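Recording examples in the simulator for a two-handed kitchen task

Pelus learns from examples that a person records by hand. In this tutorial we prepare one simulated task, in which the robot must take a tomato, and record the first examples for it. You need the headset, both gloves and a free disk.

1. Start the simulator and load the kitchen table. Wait until both hands follow your gloves. If one hand comes late, calibrate again before you record anything.

2. Choose a name for the task and write it in the log, together with your own name. Please do not use spaces.

3. Press Record, wait one second with the hands still, and then begin. The waiting is important - without it the cutting tool removes the start of your movement.

4. Move at a normal speed. Many new operators move too slowly, and the model then learns to be slow also.
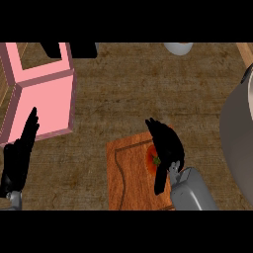 5. Bring the fingers over the object from above and close them together. Do not correct the grip many times. If you miss, stop and delete the example.

6. Press Reset after each example. The objects get new positions, and the wood of the table can change too. Keep this option on.

Rest after 14 examples. Our set has 2,359 good ones now, and Tonantzin Ochoa, who checks them, wants more than 3,000 before we train again. Send her the log file with the recordings, not later.

Last changed: 2018-08-30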